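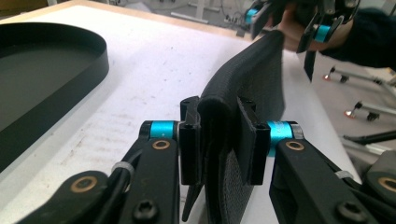
*Strap pinched on its fold, other gripper holding the far end.*

8/26/21, evening, kitchen

My sister Kulsoom asked me on the phone last night when the machine will come to do her laundry. She asks it every few months, with the same laugh, and I always give an answer which is too long. Tonight I want to write the long answer down properly, and then next time I can give her a short one.

I spent the day at the table with the strap. It is black woven fabric, thick, with a padded fold along one edge, and it has its own opinion about where it wants to lie. With my fingers I can pick it up while I am talking to Kobe and looking at the window. With the grippers I must look at it the whole time. Each gripper has only two fingertips and they are hard, flat blocks. They are good at squeezing, but I feel very little through them. If I take the strap too low, the fold turns over by itself and I must put everything down and begin again. If I take it on the rounded part, it stays upright between the pads and I can lead the other end where I want.

I did not know this about straps before this summer. I am forty-four years old and I have carried bags all my life.

Kobe says that this is the whole point of our job: the hands know it already and we are only trying to get it out of the hands. He likes to speak this way before lunch. In the afternoon he is more practical and he said that my elbows are too high, and he was right. My left shoulder is hurting while I write.

We have now 268 recordings that are good enough to keep. Ylva wants 1,000 before she will train anything again. In March she tried with the first 100, when we were still in the rooms in Fengate, and the robot closed its fingers beautifully on the air beside the cloth. Then it lifted the air, carried it across the table and let it go very gently. I laughed until I had to sit down. Ylva did not laugh, but later she showed the video to her mother, so I think she has forgiven the robot.

What I can tell Kulsoom is that a machine can do a chore today if somebody has first made the chore stand still. At the Drendar warehouse, where Areeba works, the arms are moving boxes all night and she says they are almost boring. The boxes are stiff. They have corners, they arrive in the same direction, and a box does not change its shape when you take hold of it. A strap does. A shirt is ten times worse, and a fitted sheet I do not want to discuss. My husband and I together cannot fold a fitted sheet.

There is also the part which comes before the chore. When Kulsoom says "laundry" she means the washing and the folding, but she forgets that she first finds one sock inside a trouser leg, and checks the pockets, and decides that the blue towel can wait until Saturday. I asked Ylva how one would record the deciding. She said "Not this year" and went to get coffee.

I should be fair also in the other direction. I have been doing this since spring and the change is real. The old program stopped when the cloth was one hand's width from where it expected. The one that Samina Janjua showed us from her group last week follows the cloth and tries again if it misses. It is slow. To take a dish towel from a pile and lay it on a rail it needed longer than my tea needed to become cold. But it missed, and then it tried again in a different place, and I noticed that I was holding my breath for it as I did for my son with his shoelaces.

Samina thinks shop work will come earlier than house work, and I believe her. She has in mind small things: putting a strap on a hook, a cable in a tray, a bag on its hanger, the same ones all day. In a shop the owner will move the shelf for the machine. In a house nobody moves the shelf. Kulsoom has had a chair in front of her linen closet since she moved to Gistanura, and she walks around it.

I am not sure if I would want one at home, even if it worked well. I do not enjoy ironing, but I do my best thinking there. Kobe would buy one tomorrow and pay for it until he is old.
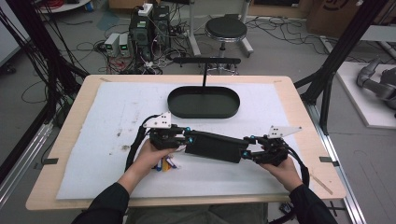 ## Things to remember for tomorrow

- Hold the device by its lower ends, with both hands at the same height. When my right wrist goes down I tire in ten minutes.
- Keep the white plates with the dots facing free. My sleeve covered one of them yesterday and Ylva had to throw away the recording.
- Roll up the sleeves, or wear the gray cardigan. I say this every evening.
- The foam board has many smudges on it. Ask Ylva before I wipe it! She may want it dirty, for variety, and last time I was too helpful.
- The tray with the T-shaped stand: start with it in the middle, then later move it a little each time. The robot should not learn that a tray is always in the middle.
- Close the fingers more slowly. Kobe says I snap them shut, and then I wait. A person who needs to learn from me would find this confusing, so the machine will also.
- Drink water before noon.

## Later, cannot sleep

I took the strap off my own handbag and tried it on the kitchen table, with only thumb and first finger of each hand, stiff, the way the gripper does. My husband came in for a glass of milk and asked what I was doing. I said, work. He watched me for a while and then he tried it as well, and he was worse than I am. He kept wanting to use his palm. I told him that we have no palm, and he put his other fingers behind his back, which made it harder because then he had only one hand left.

After some tries I understood something small. I do not really lift the strap. I let it bend first and wait for the bend to come to me, and then I close. In the recordings I have been hurrying past the bend. I will try tomorrow to leave it a second more, and I will tell Ylva which recordings are the new kind so that she can keep them apart.

For Kulsoom, the short answer: boxes yes, towels slowly, your laundry not yet. She will say that I told her the same at New Year, but at New Year I said towels no.

I must write also to Areeba, she asked for the soup recipe two weeks ago.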